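Pralladdale bench set: README and equipment planning notes

Maintainer: Kiyoshi Okabe
Budget and purchasing: Vilém Urban
Last revised: December 18, 2022

1. Purpose

The Pralladdale set is a collection of tabletop handling recordings made with one robot arm and a multi-finger gripper. The recordings are used to decide what to buy for the second bench, and this file is written mainly for the people who have to approve that purchase. Training users should read sections 2, 3 and 6 and can skip the rest.

The set holds 288 episodes. Each episode is one attempt at one task, kept whether or not the attempt succeeded. Failed attempts are needed for the wear and spares estimate in section 5.

2. Task family

All episodes in this release belong to the desk supplies family. The work surface is a light wood tabletop. Objects are ordinary stationery and small hand tools, together with a plate that serves as the target or the starting point, depending on the task string. Object positions are varied by hand between episodes. No fixtures or locating pins are used.
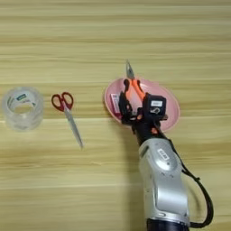 Figure 1. Pliers held in the gripper over the pink plate; tape roll and scissors at left.

Hand tools were included because they drive the gripper specification. Handles are smooth, the mass is off center, and a small error at the fingers becomes a large error at the jaws. A gripper that is adequate for boxes and erasers may not be adequate for pliers, and the price difference between the two classes is the largest single line in the plan.

3. Contents of each episode

video/ color video from the head camera
state/ joint positions and gripper finger positions
task.txt one-line task string
outcome.txt success, partial or fail, entered by the operator
notes.txt free text, often blank

Clocks are aligned to the arm controller. Episodes recorded before the controller update carry a constant offset, which is listed in offsets.csv and has not been applied to the files.

4. Equipment under consideration

Two routes were priced for the second bench.

Route A, Uler. Same class of arm as the present bench, with a multi-finger gripper. Existing recordings can be reused without remapping the joints. Delivery is quoted for January if the order is confirmed before the year closes. The quote covers the arm, controller, one gripper and cabling. It does not cover the table, the head camera mount or the emergency stop extension.

Route B, Tretorach. Lower arm price, two-finger gripper. The hand portion of the state files would not carry over, and the tool episodes would have to be recorded again. Urban has put operator time for that work into the comparison sheet as a separate line so that it is not lost in general labor.

Rathnayake was asked for a gripper-only quote and had not replied when this file was revised. The row is left open in the sheet.

5. Spares, wear and running cost

The following items are budgeted per bench, independent of route:

Finger pads: 15 sets per year
Wrist cable: one held on the shelf
Table objects: 100 per year, bought locally
Head camera: no spare, replace on failure

The allowance for pads, cable and objects is $2,330 per bench per year. Pads account for most of it.
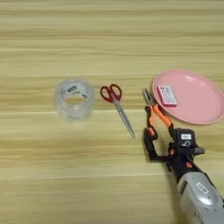
Cable routing needs to be settled before the order goes out. A cable on the outside of the arm needs slack at the wrist, and the slack has to stay clear of the table through the whole range of motion. Either supplier can provide clips. Uler lists them as an accessory; Tretorach includes them with the arm. Internal routing was priced for Route A and dropped, as it adds to the lead time and makes a cable swap a shop job.

Table objects look trivial but should be ordered in one batch per year. Replacement items of a different color or size create a break in the data that later users have to filter out. Keep the packaging of one item from each batch and write the batch number in objects.csv.

6. Known limits

One arm and one tabletop. Results should not be taken as evidence for other surfaces.
Printed labels on small objects are often unreadable in the video. Do not use them as ground truth for object identity.
The gripper hides part of the target in many episodes.
The boundary between partial and fail was left to the operator and is not consistent across the set.

7. Open items

Okabe: confirm floor load and outlet position for the second bench.
Urban: get the Uler quote reissued with the emergency stop extension included.
Urban: close or drop the Rathnayake row.
Okabe: apply offsets.csv and issue a corrected release.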